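The Dustpan

Kofi Gbeho moved into the house on McIver in February with two suitcases, a folding chair and a box of kitchen things his aunt had packed for him. The rent was 30 dollars a month less than the place in Drururstead, and the stairs were worse. He carried everything up to the second floor in four trips and then sat in the chair with his coat on until the radiator started to knock.

The man across the landing was named Mohit Dwivedi. He had lived in the building for 13 years and he repaired clocks, or had repaired them until his eyes got bad. Now he took in small jobs, lamps mostly, and a sewing machine if it wasn't too far gone. He came over that first evening to ask whether the water was running brown.

"A little," Kofi said.

"Let it run. It clears up."

He looked past Kofi at the floor. The last tenant had left grit in all the corners, and there was a broken glass by the stove that Kofi had pushed together with his shoe.

"You have a broom?"

"I have a broom."

"But no dustpan."

Kofi said he would get one on Saturday, then remembered he worked Saturdays, and said he would get one sometime. Mohit went back across the landing and returned with a pink one. It was plastic, with a long thin handle so you didn't have to bend down much. He said it had been his wife's and that he had another.

Kofi swept up the glass. It took three passes, and he went over the boards once more with a wet paper towel. When he knocked to give the dustpan back, Mohit didn't come to the door. The radio was on in there, loud, a ball game. Kofi took it home and stood it beside the refrigerator. 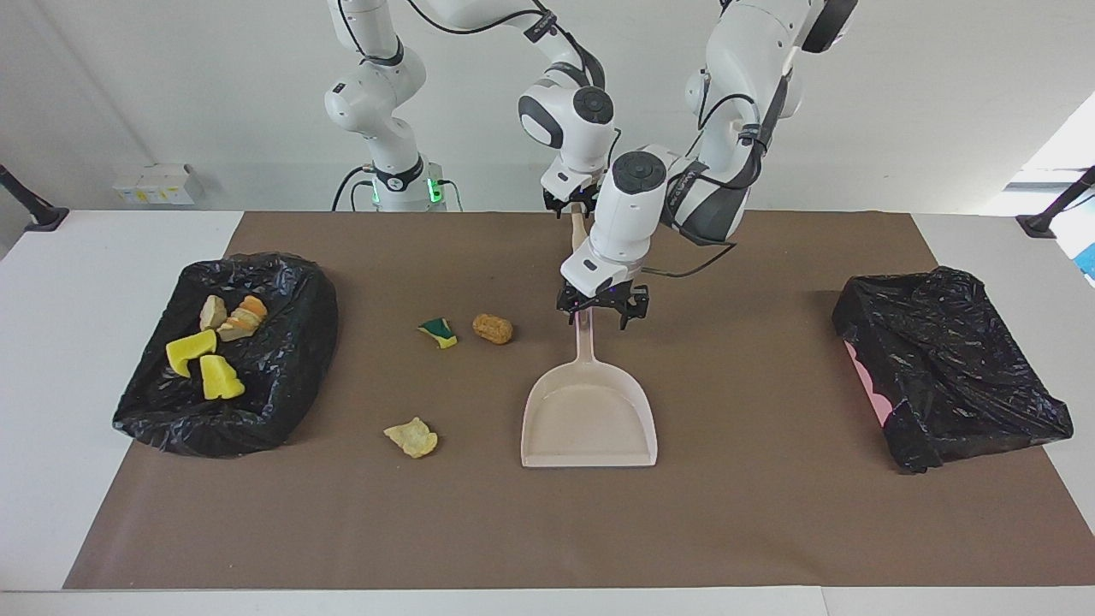
He kept meaning to return it. In March the bus company cut his route and he started walking to work, 126 blocks a week by his own figuring, and he came home too tired to knock on anybody's door. He ate standing up. He swept when the crumbs got bad, emptied the pan into the trash and put it back by the refrigerator.

Mohit never brought it up. They talked on the landing about the mail, and about the woman downstairs, Mrs. Pukomska, who wanted the front door kept shut and would leave it open herself. Once Mohit asked him to read the numbers off the back of a clock. Kofi held it under the bulb and read them out twice, slowly, while Mohit wrote them down in big figures on an envelope.

"You've got good eyes," Mohit said.

"They're all right."

After that he went over once or twice a week. He read the small print on parts lists. He threaded needles for the sewing machines. The workbench was covered with brown paper taped at the corners, and at the end of the evening Mohit would tear it off, fold it in on itself with all the filings and bits of wire inside, and throw the whole thing out. Anything that had landed on the floor he left.

"Where's your dustpan?" Kofi asked him one night. There was solder all over the linoleum.

"You have it."

"You told me you had another one."

Mohit was winding a cord around his hand. He finished and put a twist tie on it.

"I meant to get another one," he said.

Kofi went across the landing and got it. He swept under the bench and around the legs of the stool, and behind the door, where it looked like nothing had been moved in years. There was a screw back there, and a dime, and a button with four holes. Mohit wanted to see all of it before it went in the trash. He kept the screw and the button.

"Leave it here or take it?" Kofi asked.

"Who has the bigger mess?"

"You do."

"Then leave it here. You can come and get it."

Kofi leaned it against the wall by the stove and put the broom next to it. Then he sat back down, and Mohit handed him the next parts list, and he held it up to the light and started at the top.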